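Flatware sorting

Flatware sorting is the household task of separating forks, spoons and knives by type, usually after washing and before storage. It is commonly carried out on the counter beside the sink, where pieces can be set down and picked up again without crossing the room.

History

Early household guides treated the task as part of dishwashing. A manual by Imelda Buenaventura, issued in Adcombe, gave it a separate chapter and advised that forks be put away first. The Kurwood Museum of Domestic Life holds 293 drawer trays and inserts, most of them donated by the collector Rhodri Parri.

Methods

In the plate method, mixed pieces are gathered on a dinner plate and removed one type at a time. In the direct method, they go from the rack straight into a divided tray. A full household set of some 30 pieces may be sorted by either method. Small drawer units kept on the counter are an alternative where built-in drawers are lacking. 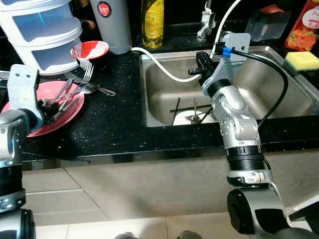
Forks and spoons on a plate and on a granite counter beside a stainless steel sink.

See also: Dish rack; Drawer organizer; Place setting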